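Weidemann House Tenants' Association
Minutes of the general meeting, January 2, 2024
Held in the ground floor lounge, Hustadow Street entrance
Chair: Carola Hagedorn
Minutes: the secretary

1. Opening

The meeting opened ten minutes behind schedule. The minutes of the July meeting were approved with one correction: the hallway lights were described as "repaired" and should have been described as "promised." The secretary apologized and changed the word.

2. Shared laundry – the Vondar proposal

Most of the evening went to this item. The owner wants to take out the old machines in the basement and sign a contract with Vondar, which would put in its own machines and charge by the load through a phone app. The owner's letter calls this an upgrade at no cost to tenants. The chair asked that the phrase be read out twice.

The current machines are paid for through the rent. Under the proposal each wash would be $3 and each drying cycle would be extra, at a price the letter does not give. The rent would stay where it is. Several tenants said that a thing already paid for and then paid for again is hard to call free.

The owner's agent, attending for this item only, said that the old machines break down often and that parts are getting hard to find. Asked how often, he did not have the repair records with him. Asked whether he had them anywhere, he said he would check. He added that Vondar promises a repair visit within 5 days. The second floor pointed out that the last repair took less than that.

The agent also said the new machines clean better at low temperatures. The brochure was passed around. It says "up to 100 percent cleaner," and the meeting spent some time trying to work out cleaner than what. There is no footnote. Towels and bed linen were the main worry, as plenty of people in the building wash these hot and would like to go on doing so. The agent believed a hot setting exists but may be billed as a premium wash.

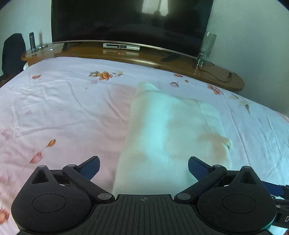
Mrs. Drew from the third floor objected that everyone was talking about price and temperature when the real trouble was the app. She does not own a smartphone and does not plan to buy one in order to wash her sheets. She had written to the owner about it and got back a link to download the app. She wanted it in the minutes that she considers this an answer of sorts.

The agent said a prepaid card might be possible. The chair asked that "might" be recorded.

It was also asked how long the contract would run. Answer: 7 years, with a renewal that happens by itself unless someone cancels in time. Who would have the right to cancel was not clear. The agent thought the owner. The tenants thought so too, which did not cheer anyone up.

Decided: the association does not support the proposal in its present form. The chair will write to the owner and ask for the repair records, the full price list, the text of the contract and a way to pay without a phone. In favor: all present, with one abstention from a tenant who has his own washer.

3. Drying room

The owner has suggested turning the drying room into paid storage. Reasons given in the letter: low use. The room has been locked since the fall, and the meeting felt that this could have had some effect on the figures. The agent had left by then and could not be asked. The chair will request the key and report back.

4. Radiators on the street side

Over 5 households report cold radiators in the evening. The heating firm, Drultevard, has been in the building and found no fault. The visit took place at noon. Tenants on the street side are asked to write down evening room temperatures for two weeks and drop the sheets in the association mailbox. There was some doubt whether anyone will read them – the secretary said she will.

5. Other business

The bike rack is still loose. The courtyard gate sticks in wet weather and slams in dry weather. The notice about stroller parking has been taken down again, and the chair will put up a new one, higher.

A request to shorten future meetings was put off for lack of time.

6. Next meeting

To be set once the owner has replied to the letter. If there is no reply within 3 weeks, the chair will call a meeting anyway.

Minutes approved for posting by C. Hagedorn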